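Towel folding arms at Plirkel, four months in

laerke_k
We run 185 pieces an hour by hand on my line. The arm does 45. I still fold, but now I also clear its jams, and my rate sheet hasn't changed.

mikkel_s
Ours at Galtex is faster than that. Which cloth?

laerke_k
Gray stuff, it bunches up. Wrist camera:

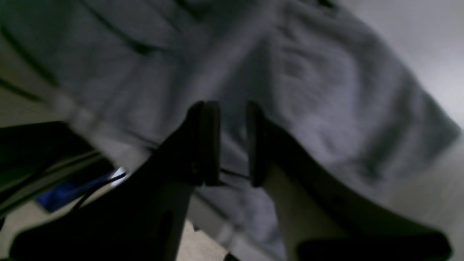
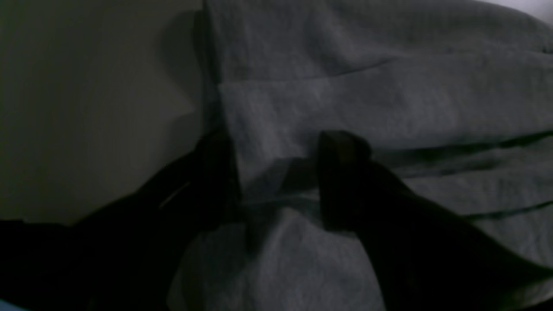 Gripper at the gray cloth, both shots

mikkel_s
If that's fleece, it was bad for us too. Flat sheets went fine.

baldur77
Disagree that it's the cloth. They cut two people from our shift in May before the thing could keep up. That's a staffing problem.

laerke_k
Nobody cut here yet. I want jam time off my rate.

baldur77
Get that in writing.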